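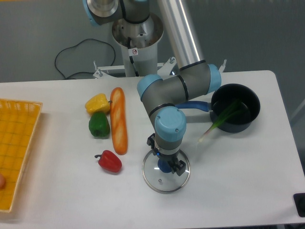 Peppers, bread, a green onion and the pan with the blue handle.

I went to see Lesia Prokopenko to talk about toy food, which is a sentence I never expected to type. She has been putting together play kitchen sets for 11 years, first for her own kids, then for half the parents in the neighborhood, and these days through Saker, the little toy lending shop she runs with Nilton Arboleda. We had tea. We talked for two hours, mostly about vegetables.

My first question was what goes in a good set, and she had the answer ready before I'd finished asking.

"Fewer things than you think!" she said. "People come in wanting the whole supermarket. Tiny cans, tiny cereal boxes, the cake with the candles. And then the kid plays with the bread."

Always the bread?

"Always the bread. A baguette is a sword, a phone, a baby. I had one family bring back everything else in perfect shape and ask if they could just keep the baguette."

She feels strongly about peppers too. She likes to give out a red one, a yellow one and a green one together, the same vegetable three ways, because little kids will sort them and re-sort them for ages (my niece does this with socks, so I believe it). Nilton, who was fixing a shelf behind us and pretending not to listen, called over that the green one is the one that goes missing. Lesia says that's nonsense and it's the yellow.

Where they do agree is on pans. Saker's catalog has 3,039 pieces in it now, and Lesia would swap a good chunk of them for more pots with lids. I asked what was so special about a lid.

"It makes a secret," she said. "You put something in, you cover it, you wait. A three-year-old can't wait for anything, but she'll wait for soup that isn't there." She likes a clear lid best, with a knob big enough for a small hand to get hold of. "If the knob is fiddly they give up and use the pot as a hat."

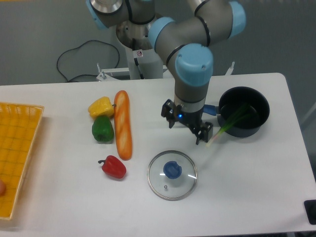 She's also relaxed about things not fitting, which surprised me. I'd assumed someone who does this for a living would want a neat little carrot for a neat little pot. Nope! A green onion that's too long for the pan is fine by her.

"Let it hang out. Then they have to decide — do I push it, do I fold it, do I pretend to cut it? Mwanaisha Lema, she has the preschool room over on the next block, she told me her group spent a whole morning arguing about an onion. A whole morning! What else do I have that lasts a whole morning?"

I wanted to know about the table, since I'm about to set up a play corner in my own living room and have been looking at some very cute ones with painted burners and fake tiles. Lesia made a face. She likes a plain one, white if you can stand wiping it, with food on one side and the cooking on the other and some bare space left over.

"The bare part is the important part," she said. "You fill it up, there's nowhere to do anything."

And cleaning? Warm water, dish soap, a towel. She doesn't let anything soak, and the woven plastic baskets get a going-over with an old toothbrush because crumbs (real ones) get down in the gaps. She does this at the kitchen sink around 4 in the afternoon with the radio on, and told me not to write that it's relaxing. It sounded pretty relaxing.

Before I left I asked what she'd buy if she were starting over with nothing.

"One pan with a lid. The bread. Peppers." She thought about it. "An onion, for the arguing."

Nilton said she'd forgotten the basket. She had, and she went to get me one from the back.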